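Kindico trial kit, bench notes
November, second week with it, Friday

Started 9.30, kettle on, everything up before ten. I was expecting another morning of cable hunting and got none of it. Both arms homed first go, both boards came up green, and the desktop software remembered the poses I saved on Tuesday night's build. Very pleased!

For anyone joining at this point: we have the two-arm Kindico kit on a 28 day trial and I am supposed to say by the end of it whether we buy one for the bench or send it back. The other candidate is the Eltutden set, which Bheki used at his last place. I have not touched that one, so these notes are only about what is in front of me.

Job for today was shopping-bag work. Fruit from the green container into a thin white plastic bag, and then handling the bag itself with both grippers. I picked it because it is horrible. Hard plastic fruit is easy enough, but film has no shape you can plan for, and whatever you learned about it on one go is out of date on the next.

Setup notes, so I can put it back the same way:

Both arms on the one rail along the near side, left one well over, right one a bit right of centre. Slide the bases before tightening anything. I did it in the other order last time and had to undo the lot.
Leads looped over the top of the arms and down to the bases, with plenty of slack. The kit booklet wants them clipped tight along the links. Don't. At full reach the tight version tugs on the gripper and you feel it in the handles.
Handle sensitivity at 69. The default is far too lively for film.
Grip force at 21 for the bag, higher for fruit. 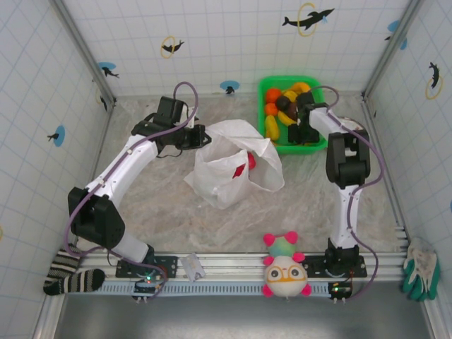 Bheki Mokgethi thinks I am being too kind to it. His view is that any kit looks good when one patient person drives it for a morning, and what he wants to know is how it behaves when three of us share it and somebody leaves it on the wrong settings. He would also like the price of spare fingers in writing before we get fond of it.

Fair, all of it. I have asked for the spares list. On the settings, there is a profile per user and it asks who you are when it starts, so the sharing worry may be smaller than he thinks. I'll get him to drive on Monday's slot and he can write his own paragraph.

What I like so far

The feel of the handles. You get a light push back when the fingers close on something, and it works even on things as thin as this bag, which I really did not expect at this price. By the second hour I had stopped looking at the force readout and was just going by hand, and I was faster for it.

The wrist view is much better than I gave it credit for in last week's entry. It sits close enough to show single folds in the film, and for anything near the fingertips I now use it more than the main one.

Recording is one button. I logged 157 short runs between this week and last and the software has not lost any. After the old Gakham rig, where I used to save twice and pray, this is a treat.

What I don't like

The software takes an age to list old runs, up to a minute on the workshop laptop. Deleting one takes you back to the top of the list, every time. I have written to Symonenko (they do the support for the kit) and had a friendly answer the same afternoon, with a promise of a fix in the next release. No date though.

The emergency stop is a good big one but its lead is too short to reach where I like to sit. Extension ordered.

Bag handling, the method I have settled on

1. Left gripper takes the twisted neck and holds still. Left does nothing else until the end. Every time I moved both together I lost track of which one was pulling.

2. Right gripper comes in low with the fingers nearly shut and pinches a small fold at the lower edge. Small is the trick. A big mouthful of film slides out when you pull, a little one stays put.

3. Draw it out slowly until you see creases running away from the fingertips, then stop. That is enough tension to work with, and going further only tests the plastic. 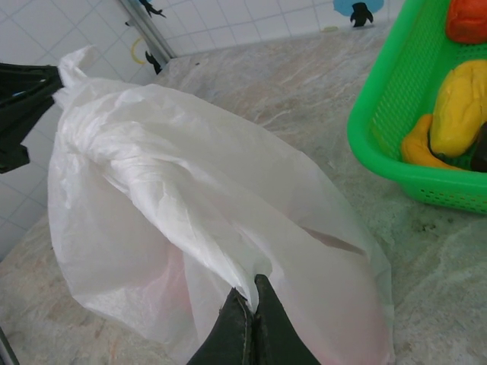 4. Hold for a slow count of two before moving on, so the recording has a clean still section to cut at.

5. Let go with the right first, back off upwards, then the left.

Still to do: same again with a stiffer bag, and try grip force a few notches lower to see where it starts to slip. Ask Kindico if the soft finger pads come in a narrower size. Bheki to have the handles for a whole session with no help from me. Whoever is in first, please leave the bases where they are on the rail, I have marked both with pencil.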